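Flooring Installer, Residential and Light Commercial

Gekholm Floors
Full time, permanent
Posted 2021-05-08

Gekholm Floors is hiring an experienced installer to join our hard surface crew. Most of the work is solid and engineered hardwood, with some laminate and a growing share of cork and linoleum. We work in occupied houses, small offices, dental practices and shops. Jobs run from a single bedroom to whole floors of an office building.

You would report to Kedir Shiferaw, our installation manager, and work in a crew of two or three. Crews are set for the season, so you will mostly be with the same people.

What the job involves

Removing old carpet, tile and glued-down flooring, and hauling it out.
Checking subfloors for level and moisture, and writing the readings on the job sheet.
Patching, grinding and leveling where needed.
Laying nail-down, glue-down and floating floors according to the manufacturer's instructions.
Cutting and fitting stair treads, nosings, reducers and baseboards.
Undercutting door casings and rehanging doors.
Cleaning up at the end of each day, including in homes where the family is living around the work.
Walking the finished floor with the customer and getting the job sheet signed.

Sanding and finishing are done by a separate crew. If you have experience with that side, tell us. We sometimes need a fourth person in the busy months.

What we are looking for

At least three years of paid installation work, with hardwood as a good part of it. You should be able to lay out a room on your own, including one that is out of square, and read a floor plan. Herringbone or other pattern work is a plus. So is experience with radiant heat.

You need a valid driver's license and a clean enough record to go on our insurance. You will be kneeling for much of the day and carrying boxes of flooring up stairs, often 50 pounds or more. We supply knee pads and replace them when they wear out.

You should be comfortable talking to customers. Spanish or Amharic is useful but not required.

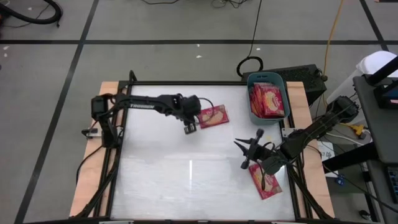 White work surface on a wood-edged table, with a black arm on each side.

Hours and pay

The usual day is 7:00 to 3:30 with a 30 minute unpaid lunch. Start times are later in some office buildings, where we can't make noise before tenants' hours allow it. Weekend work comes up a few times a year and is paid at time and a half. Drive time between the shop and the job is paid both ways.

Pay is hourly and depends on experience. We do not pay by the square foot. There is a $500 bonus after your first 90 days, and a yearly tool allowance of $599 that you can spend at any supplier. Keep the receipts and hand them in by the end of February.

Health coverage starts on the first of the month after you complete 60 days. You get two weeks of paid vacation in the first year and three after that, plus six paid holidays.

Tools and vehicles

We provide the van, compressors, flooring nailers, table saw, moisture meters, rollers and all adhesives and fasteners. You bring your own hand tools, tapping block, pull bar, oscillating tool and a jamb saw if you prefer your own. Vans go home with the crew lead. Everyone else meets at the shop on Altholm Road, where there is free parking behind the building.

How to apply

Send a resume or a plain list of where you have worked and for how long. Add up to five photos of floors you laid yourself, with a line on each saying what the material was and what part of the work you did. Two references from past employers or general contractors are needed before we make an offer.

Applications go to Bontu Endale in the office, by email or on paper at the front counter. Please put "installer" in the subject line. Bontu will call to set up a first conversation, which takes half an hour. After that we ask you to come in for one paid trial day with a crew.

We are also taking names for one helper position. No flooring experience is needed for that one. The license requirement still applies. Put "helper" in the subject line.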